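We use cookies to remember your settings. Accept | Manage

4. Adding a series to your Drastix episode guide

Now the fun part – filling your shelves!

1. Open Guides and choose New series.
2. Type the title, then pick the right broadcast year (remakes often share a name).
3. Tap Fetch episodes. A long-running serial of 280 episodes can take 25 seconds.
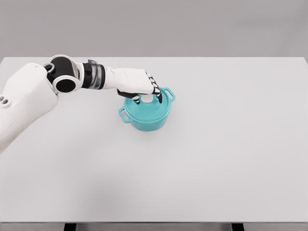 Fig. 6. Turquoise pot with its lid on.

4. Drag two-parters together so they play back to back.

Note: specials go under Extras.

Caution: Delete series also removes your viewing notes.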